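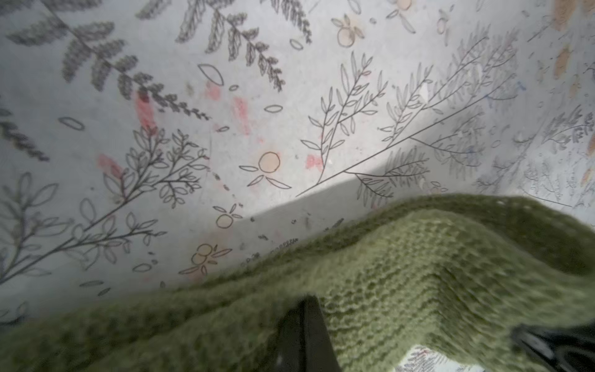 Kategorie: Textilpflege & Materialkunde | Fachbeitrag

3.2 Rollneigung und Lagerung von Maschenware im Haushalt

Glatt rechts gestrickte Flächen rollen sich an ihren Rändern ein. Die Ursache liegt in der Masche selbst: Der gebogene Faden versucht, sich zu strecken, und zieht die seitlichen Kanten zur linken Warenseite, die obere und untere Kante dagegen zur rechten. Bündchen in Rippenbindung heben diesen Zug weitgehend auf. Für die Lagerung ist der Effekt von Bedeutung, denn eine eingerollte Kante, die wochenlang unter Last liegt, bildet einen Knick, der sich nur durch Dämpfen wieder löst.

Untersucht wurden Strickteile aus den Garnqualitäten Nidby (Wollmischung, leicht angeraut) und Grastach (Schurwolle, zweifädig verarbeitet). Alle Teile lagen 30 Tage gefaltet in einem Schrankfach, danach 10 Tage offen auf einer ebenen Unterlage. Bewertet wurde jeweils am Mittwoch, zunächst nach Augenschein, dann mit dem Lineal an der höchsten Stelle des Wulstes.
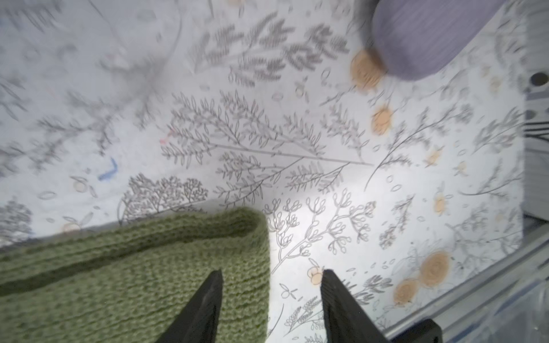 Abb. 4: Grünes Gestrick mit dickem, eingerolltem oberem Rand auf gemusterter Unterlage.

Bei den einfarbigen Teilen aus Nidby ging der Wulst in den ersten drei Tagen deutlich zurück, anschließend kaum noch. Die verbleibende Höhe betrug im Mittel ungefähr 7 mm. Ein Beschweren der Kante brachte keine weitere Verbesserung – nach dem Abnehmen des Gewichts stellte sich der alte Zustand innerhalb weniger Stunden wieder ein.

Anders verhalten sich Teile mit Einstrickmuster. Die auf der Rückseite mitgeführten Fäden machen die Ware dicker und weniger dehnbar. Sind sie zu straff geführt, zieht sich die Fläche zusammen, und auch das Falten fällt schwerer. Für die Aufbewahrung wird in der Ratgeberliteratur deshalb oft das Rollen empfohlen.

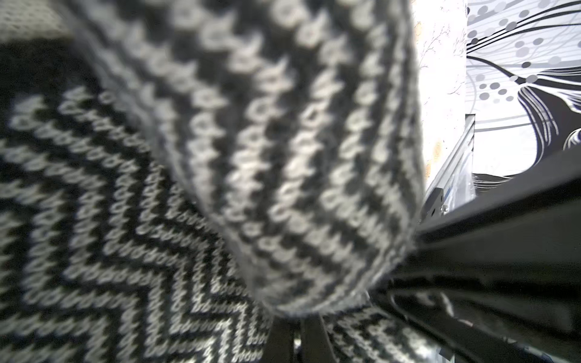
Abb. 5: Zweifarbiges Gestrick, gerollter Abschnitt über flach liegendem Zickzackmuster.

Die Serie Grastach bestätigt diese Empfehlung nur zum Teil. Locker gerollte Teile zeigten nach der Lagerung keine scharfen Knicke, nahmen im Fach aber mehr Platz ein und verrutschten leichter. Bei fester Rollung entstanden Querwellen, die auch nach 10 Tagen noch sichtbar waren.

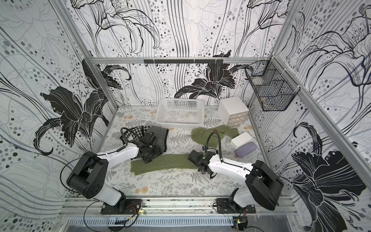 Für die Beurteilung des Verzugs sind gemusterte Waren trotz ihres Gewichts gut geeignet. An einfarbigen Flächen lässt sich eine schräge Maschenreihe nur mit angelegtem Faden erkennen. Treffen dagegen, wie bei dem schwarz-weißen Strickteil, sternartige Motive ähnlich einem Hahnentritt und diagonale Streifen in einem Stück zusammen, bietet das Muster selbst genügend Bezugslinien. Gemessen wurde zwischen wiederkehrenden Punkten des Rapports, jeweils vor und nach der Lagerung. Der Vergleich mit der Maschenprobe nach Gwilliam, die einen entspannten Zustand der Ware voraussetzt, folgt in Abschnitt 3.3. Die Teile aus der Lieferung Rullamley blieben dabei unberücksichtigt, weil ihre Vorbehandlung nicht dokumentiert ist.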